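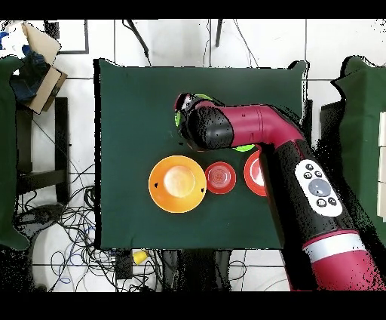
緑の布を敷いた作業台とアーム。食器課題の準備・練習風景

Givora(ギヴォラ)は、スヴィル(Suvville)の工科学校にあるロボット制御サークル、およびそのサークルが毎年続けている食器整理課題の通称。本来は団体名だが、校内では課題のほうを指して「ギヴォラをやる」と言うことが多い。単腕のアームで卓上の椀やカップをつかみ、重ねてまとめる。それだけの課題。ただし動作の学習用データを部員が自分で集めるところから始まるので、準備が長い。

概要

正式名称は「卓上操作研究会ギヴォラ」。活動場所は302教室。授業のない夕方以降に使う。部員数は年度で変動があり、最盛期で19人。兼部が多いため、毎回顔を出すのはその一部にとどまる。
顧問はMelur Raju。機械系の教員で、担当は安全講習と予算まわり。課題の中身には口を出さない方針とされるが、配線の取り回しについては別で、かなり細かい。

沿革

前身は移動ロボットの迷路班。コースの保管場所がなくなり、机ひとつで完結する題材が必要になった。初代代表のYolanda Tamayoが提案したのが食器の片付け。理由は学食の返却口がいつも詰まっていたから、というのが通説だが、本人は後年の部報で「色が多くて見分けやすかった」とだけ書いている。どちらが先かは不明。
初年度は積み木も併用。翌年から食器のみに。椀は落としても割れないものに統一し、陶器は使わない。
その後、フルトクーム(Fultcombe)の学校にある同種の班と交流が始まり、4月に合同の練習会を開くようになった。当初はビデオのやりとりのみ。現在はお互いの制御プログラムを持ち寄って、相手の机で動かす形式。持ち込んだ側はだいたい苦労する。机の高さが違う、照明が違う、布の色味が微妙に違う、など。

課題の内容

卓上に椀とカップを散らして置き、アームで整理する。規定では次のとおり。

・椀は椀どうし、またはカップを中に入れてまとめる
・カップの上にカップを重ねてもよい
・台から落としたものは、その回ではもう触れない
・人の手が入った時点で終了

初期配置は出題係が決める。同じ色をまとめるとか、大きい順とか、そういう決まりは基本なし。制限時間は3分で、練習会では1チーム12回の試行を行い、成功した回の数を比べる。時間切れの場合は途中まで出来た分を参考記録として残す。参考記録は順位には関係ないが、部内では割とこちらの方が読まれている。
難所はカップ。椀は口が広いので縁をつまめば多少ずれても持ち上がるが、カップは背が高く、つかむ位置が低いと指の先が隣の椀にあたる。高すぎると傾く。そのため指を片方だけ内側に入れる「縁取り」というつかみ方が定着した。外側から両方ではさむ「胴取り」もあるが、混んだ配置では入る隙間がなく、近年はあまり使われれない。
大きい椀を先に動かすか、カップを先に片付けるかは流派がわかれる。スヴィル側は椀が先。フルトクーム側はカップが先。数年前の部報で論争になり、結論は出ていない。 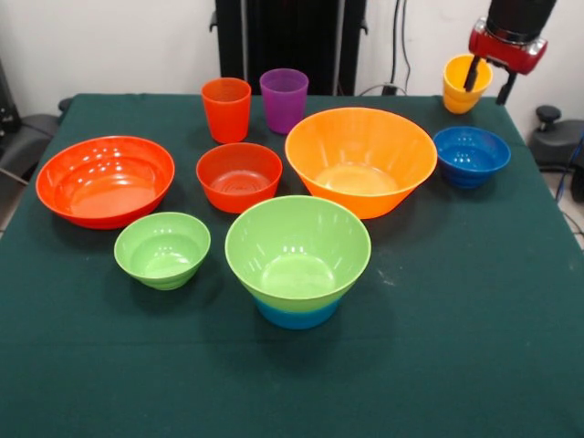 Elmarie Radebeは部報への投稿で、順番の話ばかりしているのはおかしい、と異論を述べている。どちらを先にしても、ひとつ目を離す瞬間に手がぶれればその後は全部ずれるのだから、新入生には離し方だけ一か月やらせればいい、という趣旨。投稿は短く、続編が予告されたが出ていない。
この意見を受けて、翌年度の新人研修に「離し」の項目が入った。つかんだカップを同じ場所に戻して指を開くだけの地味な練習。評判はよくない。ただ、研修の後にデータ収集に入った学年は撮り直しが減った、と当時の活動記録にはある。

データ収集

学習に使う動作は、部員が操縦してためる。操縦者と記録係の二人一組。操縦者がアームを動かし、記録係は開始と終了の合図、失敗の印つけ、配置の並べ直しをする。並べ直しが一番くたびれる、というのは代々の引き継ぎノートに必ず書いてある。
失敗した回も捨てない。以前は消していたが、Fitriani Liewが代表だった年に全部残す方針に変わった。消してしまうと、どの配置で失敗が多いのか後から調べようがないため。保存容量はすぐに足りなくなり、外付けの記憶装置を追加購入。予算はRajuが通した。
注釈の付け方は統一されておらず、年度によって「落下」「転倒」「未遂」などの語がまちまち。「未遂」は何を指すのか現在の部員にもよくわかっていない。つかもうとしてやめた回のこと、とする説が有力。要整理。

カメラは視点の違うものを併用する。真上に近い視点は椀どうしの距離がよくわかり、横よりの視点は高さがわかる。片方だけで学習させる実験も行なわれたが、上からの映像だけではカップの重なりの高さを取り違えやすい。特にアームが手前に入ると手先が隠れる。横よりだけの場合は奥の椀との距離が怪しくなる。結局両方、というのが現状。

重ねの評価

採点で揉めるのは「重なっている」とはどの状態か、という点。椀の中に椀、は問題なし。カップの上にカップが載っていても、斜めなら有効なのか。椀と椀の間に立てかけた形になったカップは置けたことになるのか。初期の規定には記述がなく、審判の判断まかせだった。

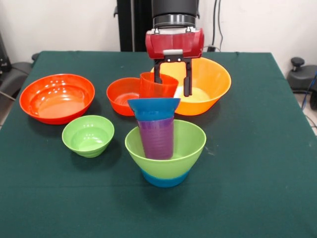 現行の規定では、アームが完全に離れてから数えて三つの呼吸の間、動かなければ有効とする。傾きは問わない。「呼吸」という単位はTamayoの時代の名残で、秒に直す提案が何度か出たが、いずれも流れている。審判によって長さが違うではないか、との指摘はもっともだが、直っていない。
椀のふちに引っかかっているだけのものは、指が離れるまで判定しない。指で支えた状態で時間切れになった場合は無効。これはフルトクーム側が強く主張して入った条文。
なお、カップがつぶれた、変形した場合の扱いは規定なし。握りの強さは各チームの設定次第で、強めにする班と弱めにする班がある。弱めは滑る。強めは縁が曲がる。戻るので気にしない、という班が多い。

ハリム方式

ハリム(Halim)は、部内で開発された配置決めの小さなプログラム。椀とカップの初期位置を乱数で出し、画面に丸で表示する。記録係はそれを見て並べる。人間が並べると、どうしても隙間をあけて取りやすく置いてしまう。その癖をなくすのが目的。
作者はIman Belkadi。名前の由来は本人が明かしておらず、引き継ぎノートにも記載なし。初版は椀が台の外にはみ出す配置を平気で出したため、すぐ修正された。二版で入れ子の初期配置に対応。最初から椀が重なっている状態で始まる回がでるようになり、難度が上がった。
フルトクーム側も現在はこれを使う。ただし入れ子の機能は切っているとのこと。

校内での位置づけ

単位にはならない。制御実習の授業と机を共用しているため、学期末は使える時間が減る。その時期は過去データの注釈直しにあてる慣例。
学園祭では来場者に配置を決めてもらう公開実演を行う。子どもが置くとたいてい全部ひとかたまりになり、ハリムの出す配置より難しい。成功した年もあるが記録の形式が違うため、上記の試行数には含めない。
卒業生の進路はばらばらで、この分野に進む者もいれば全く関係ない者も。食器は代々使い回し。買い足すときは前と同じ色を選ぶことになっているが、守られていない年がある。

関連項目
・スヴィル工科学校の課外活動一覧
・フルトクーム合同練習会
・ハリム(配置プログラム)
・縁取り(把持)
・卓上操作
・迷路班

最近更新された項目
・302教室
・部報ギヴォラ 総目次
・離し練習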